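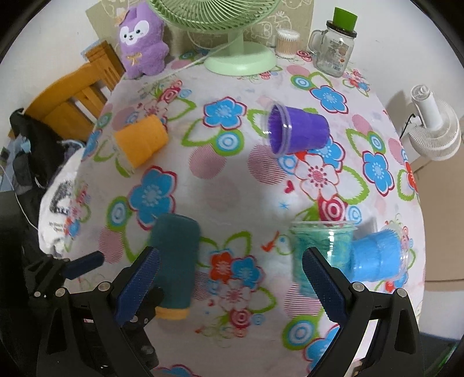 How to wash and dry cotton bed sheets so the print stays bright

I moved to Lyons with two suitcases and one set of printed sheets, and after one winter of washing they looked gray. My neighbor Marisol Ostrowski worked many years in a hotel laundry, and she was kind enough to correct my method. I wrote down what she told me, and with time I added small things of my own.

Before the first wash

Read the label. Cotton usually accepts warm water, but a printed sheet is happier in cold. Wash new sheets alone the first time, without any softener. Fabric softener leaves a layer on the cotton, and after some months the sheet does not absorb water so well.

If you are not sure about the color, wet one corner and press it with a white cloth for a minute. When the cloth stays clean, you may wash the sheet with other light things.

Washing

1. Shake the sheet outside or over the bathtub. Hair and crumbs do not always leave in the machine.

2. Treat the spots. For sweat I mix two spoons of baking soda with a little water, put it on the spot and wait for half an hour. For blood use only cold water, and do it soon.

3. Turn the pillowcases inside out and close the buttons of the duvet cover. If you leave it open, the socks go inside and stay there.

4. Load the drum loosely. One set of double sheets is enough for a small machine. My old Joltar could not rinse more than this.

5. Use less detergent than the cap suggests if your water is soft. I use a half cap. Choose the gentle cycle and add a second rinse.

Do not use chlorine bleach on a print, even a weak one. I lost a very nice yellow border this way.

Drying

Take the sheets out as soon as the machine stops. Pull the corners straight, two people if possible, and fold the sheet once over the line with the printed side inside. Strong sun takes the color quickly – in August I hang them only before 10 in the morning.

With a dryer, choose low heat and stop while the hems are still a little damp. Then lay the sheet flat over the bed for 23 minutes or so. I do not iron mine, but if you like to, iron from the back side.

Storing

The sheets must be completely dry before you fold them. I put each set inside one of its own pillowcases, so I do not search for the second one at night. Plastic bags are not good for a long time, the cotton gets a closed smell. An old cotton bag works better, and you can wash it together with the next load.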